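Broltville Shared Workshop - Two-Arm Build Group
Minutes of meeting, 30 January 2021

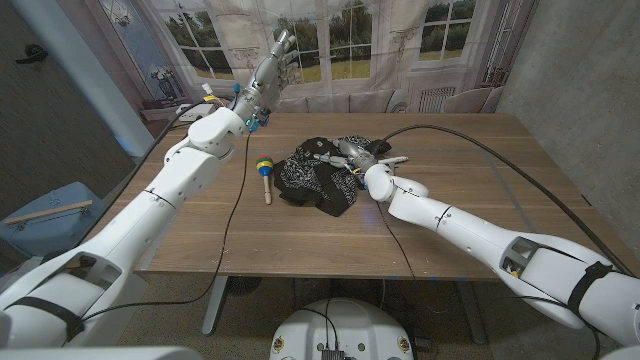

Bandana and maraca on the table, left hand raised, right hand on the cloth.

Present: Evdokia Kyriakidis (chair), Naledi Zulu, Vusumuzi Adams, Hòa Lục (minutes)
Apologies: Busisiwe Mabaso

1. Last minutes
Agreed with one change. The order for spare connectors went to Radebe, not Trodari.

2. Left arm
Vusumuzi has redone the wiring at the wrist. The blue connectors stay as they are. He wants the yellow cable tie swapped for something that can be opened and closed, as he has cut it off twice now while tracing a fault. Agreed.
The left hand is still slow to close. Naledi thinks it is a setting in the control code and will compare it with the right hand before anyone opens the hand up.

3. Right arm
Cover for the opening in the shell: Busisiwe sent word that her first print came out too tight at the corners. She will print another. Until then the opening stays uncovered, and people should keep loose sleeves and hair clear of it.
The straps on both arms were discussed. Evdokia would like them gone by the time we show the build. Vusumuzi would keep them. Left open.

4. Cloth and maraca task
Naledi went through the log. There were 19 tries at picking up the bandana and 21 at the maraca. The maraca is the easier of the two when the handle points toward the front of the table. With the cloth bunched up, the hand tends to press down on it and close on too little fabric. She asked that we leave it bunched for now and not smooth it out between tries.
Hòa asked if the tape on the table still matches the start positions in the code. Not known. Naledi to measure.

5. Cables
The thick cable from the right hand should be clipped along the back of the table. The thin one on the left needs more slack first - it was pulled tight last month when the hand went all the way up. Hòa will bring clips.

6. Money
Balance is 1,949. The quote from Trukevska for a second set of finger joints is some 616 with shipping. Evdokia said to wait for the results on the left hand. Agreed without a vote.

7. Open evening in April
We have been offered a table near the door. Moving the arms would mean setting up the positions again, so we asked to stay where we are. Evdokia to confirm.

Actions
Vusumuzi - replace cable tie, add slack on left
Naledi - compare hand settings, measure tape
Busisiwe - second print of cover
Hòa - cable clips
Evdokia - reply about April, tell Trukevska we are waiting

Next meeting: same time next month, date to be sent around by Evdokia.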